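The Second Life of a Drawer

Every household I have ever been inside has the drawer. In ours it is the one under the kettle, and it sticks, because the charger for a telephone last manufactured when my daughter was in primary school has wedged itself against the runner. To open it you must insert a butter knife at an angle. We have all learned the angle. Guests are shown it.

In June I emptied it. I had been asked to bring any old phones to a collection at the library, run by Maribeth Cabanatuan, who is persuasive, and I thought I would have one to give her, or possibly two. I came away from the kitchen with a carrier bag. My husband's were in there, and mine, and one that belonged to neither of us and which both of us were too polite to ask about.

The trouble with an old phone is that it refuses to be rubbish. A broken toaster knows what it is. You look at it, it looks at you, and one of you goes to the tip. But a phone that has merely been replaced sits there with its nice smooth face, no crumbs in it, having cost what a decent bicycle costs, and says that it might come in useful. For what? For when the new one falls down the lavatory. Mine did once fall down the lavatory. I went out and bought another, and it was a week before I remembered the drawer.

I put all this to Amado Castillo, who mends things on Gallagher Street and has the calm of a man who has been asked to look at many wet telephones. He told me people bring them to him in shoeboxes. They don't want them mended. They want to be told they were right to keep them. He will say so if you buy a screen protector.

Then there are the photographs. This is the excuse with the best manners, and I have used it myself for years. We can't let the phone go, we say, until we've got the pictures off it. I charged up my oldest one specially (two evenings, and a cable borrowed from Leilani Ridgeway next door, who has kept every cable she has ever met) and found 3,460 photographs on it. I sat down with a pot of tea and a soft heart. I had taken 542 of them in a single fortnight in Portugal, and I would say that a good half were of the same lunch. There were parking bays, so that I could find the car. There was the back of a boiler. There were a great many of my own thumb, which has aged.

And there were, yes, a few that stopped me. My mother in her hat, cross with the wind. I moved her to the computer, and she took less than a minute. I had been guarding her in a drawer under the kettle all that time, with the rubber bands.

What struck me most was how alike they looked once they were out. In the shop each of them had been a revolution. I remember being taken through the differences by a young man with a lanyard, and nodding. Laid on a table they are a set of coasters.
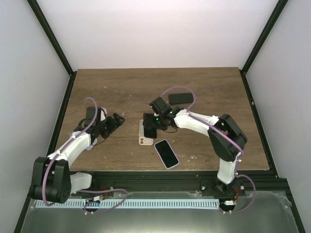
Five phones on a tabletop. You will have your own selection at home.

I do not say this to be rude about coasters. But I defy anyone who isn't paid to care to stand over a table of retired phones and put them in order of the excitement they caused. I couldn't do it with mine, and I had queued for one of them.

Some readers will be preparing to tell me about the environment, and they are right, and I wish they would do it in a shorter letter. Of course the things ought to go back and be taken to bits and made into something else. I would only point out that the drawer is an environmental policy of a sort. It is the one most of us have adopted. We feel bad about throwing the phone away and bad about having bought the next one, so we put the first where we can't see it and consider the matter under review.

The trade does not help. My present supplier, Cotonow, offered me £5 for a handset it had sold me for £295. I was so insulted that I kept it, and there it sat for another three years, by which time they would not have given me the price of the stamp. I have since worked out that I was paid nothing at all for my dignity. The rival scheme, Nindlow, sends you a padded envelope in the post. The envelope is in the drawer too.

Ingrid Szabo, whose opinion on most things I value, holds that we keep them out of vanity, and that each one is a slightly younger version of ourselves with a better battery. I think she is being generous. I think we keep them because getting rid of a thing properly takes an afternoon, and keeping it takes the time needed to shut a drawer — longer in our house, with the knife.

My carrier bag went to the library. Maribeth thanked me and tipped it into a crate with everybody else's, and I felt a small pang and then wanted my lunch. The drawer glided for the rest of the summer. I would open it just for the pleasure, when I wanted nothing from it.

Last week my husband came home with a new phone. I asked him what he meant to do with the old one, and he said he would hang on to it for a bit, just until he'd got the pictures off.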